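We're at 610 examples on the tray-clearing task this week. Target is 1,000 before we retrain anything.

The task is short: take the spoon out of the bowl, lay it on the tray, stop. One person drives, another resets and writes down the start position. We swap every 9 tries so the driving styles stay mixed.

Biggest change since April: we throw out fewer takes. If the driver fumbles and recovers, it goes in. Only the ones where the log drops get deleted.

Start position for the batch we're on now, with the spoon in the bowl and the yellow one beside it:

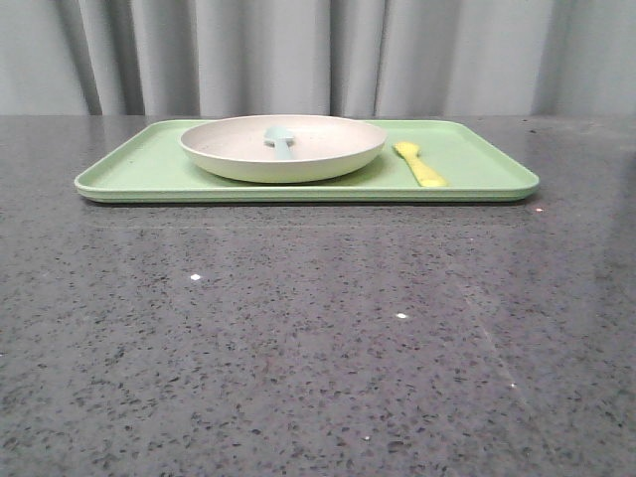 Suksawat replied that fumbles taught their model to fumble, and that they ended up tagging each recovery so they could leave it out later.

Fair point. We do tag them, in the same sheet as the start positions. Hosine wrote the form and it takes a few seconds per try.

The other thing we vary is where the bowl goes. There are 4 spots on the tray and the sheet tells you which one is next. Drivers were picking their favorite spot before that, and the old model was poor everywhere else.

Files go up to Indeck overnight. Next session is Sunday, same counter, same curtain.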